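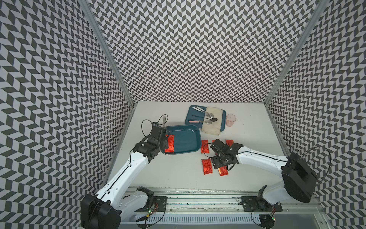
5th July

Second run of the sourdough rye comparison, Butari flour against Kokby. Same starter for both, fed last night and again this morning. Water held at 71 percent of flour weight. In June I went higher and both doughs spread too much to tell apart.

Butari took up the water quickly and felt stiff after mixing. Kokby stayed sticky for the first hour and I nearly added more flour to it. Left it alone. By the second fold they handled much the same.

Bulk rise was slower than last time. The kitchen was cooler and I used less starter, 100 g per dough, so I can't say which did it. Should have changed one thing only.

Baked both in the Destik oven, lid on for the first half. Butari loaf has the taller shape and a tighter crumb. Kokby is flatter but tastes better to me, more sour, with a darker crust. Cut them too early again and the middle of each was gummy.

Salt is running low. The Toom order, number 2439, has not shown up. If anyone signs for it, put it on the dry shelf and leave the slip with it.

Next time: same starter weight, warmer spot for the bulk, wait 2 days before cutting.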